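Robot Lab Opens Its Doors, Visitors Bring Children and Opinions

October

Dondska threw open its workshop to the neighbors last month, and 220 of them took up the invitation, which was more than the parking lot had been told to expect. The company, which occupies the former Celtasov button works behind the rail yard, develops handling routines for robot arms. Until now most people in town knew it chiefly as the building where the lights stay on.

The main attraction was upstairs, where visitors were let in seven at a time to watch the arms practice picking things up and putting them down on a polished wooden board.

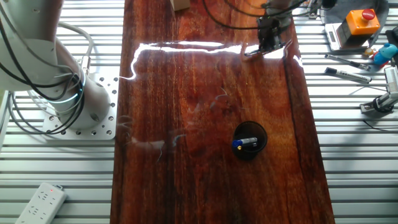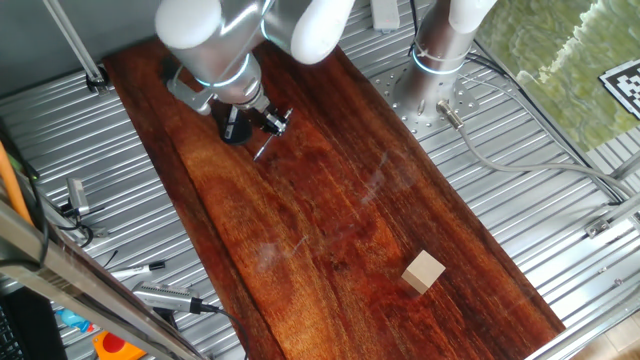
Robot work on a glossy reddish-brown board, at the Dondska open day.

I had imagined it would be faster, said Noémie Cordier, but then my son takes most of a morning to put away one sock, and he has had eight years of training. She stayed for two sessions and would have gone in for a third if the line had been shorter. What she wanted to know, and asked twice, was whether the machine minds being watched. The engineer on duty said it did not, and added that he did, a little.

The pace was a common theme. People raised on movies arrive expecting a blur. What they got was careful, patient motion with long waits in between, during which the staff looked at screens and the public looked at the staff. A man in a fishing vest offered to do the job himself for half the electricity. He was thanked and shown to the coffee.

Dondska says slowness is the point at this stage. Its current project, called Vistier, is meant to teach arms to deal with small everyday objects whose exact position they have not been given in advance. The shiny surface is there on purpose, according to the company: reflections confuse the software, and kitchens and shop counters are full of them. Each routine is repeated up to 300 times before anyone decides whether it is worth keeping. Asked what happens on attempt 299, the engineer said it looks a lot like attempt 298.

Downstairs, things were livelier. The Palma bakery had set up in the loading bay and sold out of plum cake before noon, a result the robots did not come close to matching. Children could steer a small practice arm with a joystick and try to stack paper cups. The high score was held for most of the day by a girl of six, who defended it by refusing to give back the joystick. Her record fell only when she was taken home for lunch.

There was also a question hour, held in the canteen at 2 p.m. and moderated with a kitchen timer. It began with jobs, as these things do. Dondska employs 31 people at the site and says it plans to hire four more next year, two of them to look after the machines that were supposed to look after themselves. Someone asked if the arms could be made to fold laundry. The answer was a pause, followed by a short talk about how difficult cloth is. Someone else asked about the noise from the ventilation on the north side. The company promised to look into it, in the tone companies have for that.

The longest discussion was about the parking lot.

A few visitors left unconvinced. One retired machinist, who had spent much of his working life in the same building when it still made buttons, said the old presses did one thing and did it all day without being encouraged. He did admire the floor, which has been redone. In his time you could lose a shoe in it.

For the staff, the day seems to have been harder than a normal shift. By late afternoon the upstairs team had explained what a gripper is so often that one of them had begun doing it with hand gestures alone – and getting, he thought, a better response. The last group went in shortly before five and had to be asked to leave, politely, and then again with the lights.

Dondska has said it would like to do it again next fall. It is looking for a bigger lot, and Palma has been asked to bring more cake. Schools that want to visit before then can apply at the front desk, in groups no larger than a single class, with a teacher present who is prepared to hold the joystick.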